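Capítulo 5
Recolha de demonstrações para aprendizagem por imitação

Última atualização: junho
Tempo de leitura: 10 min

Um sistema de aprendizagem por imitação não recebe uma descrição da tarefa. Recebe pares de observação e ação registados durante a execução, e a política resultante só é fiável na região do espaço de estados que esses pares cobrem. A recolha determina, portanto, o limite superior do desempenho, antes de qualquer escolha de arquitetura.

Este capítulo trata da manipulação de têxteis com dois braços. Os tecidos são um caso exigente: a configuração de uma peça não se reduz a uma pose, a oclusão é frequente e dois episódios com o mesmo início nominal divergem ao fim de poucos segundos.
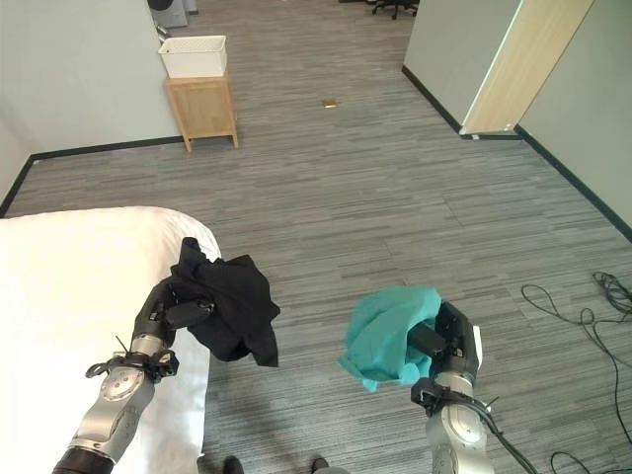

Figura 5.1. Manipulação bimanual de têxteis num quarto: tecido preto na garra esquerda, junto à cama, e tecido azul-turquesa na garra direita.

Designa-se por episódio a sequência compreendida entre a posição inicial dos braços e o sinal de fim dado pelo operador. Cada episódio contém as imagens, as posições articulares, a abertura das garras e uma etiqueta de resultado. No conjunto Nyaga, usado nos exercícios, há 13 tarefas domésticas com mais de 100 episódios cada. O conjunto Drostia abrange as mesmas tarefas, mas foi recolhido num único compartimento; a comparação entre ambos é retomada na secção 5.4.

A variação deve ser planeada. Cor, espessura e estado inicial do tecido são fatores independentes e convém alterá-los separadamente. O protocolo Moltier prescreve uma mudança de disposição a cada 10 episódios. Os episódios falhados conservam-se com etiqueta própria, dado que servem para treinar o detetor de falhas descrito no capítulo seguinte.

A secção 5.1 define o formato de registo e a sincronização dos fluxos. A secção 5.2 compara a teleoperação com a condução manual dos braços, utilizando a plataforma Kudus.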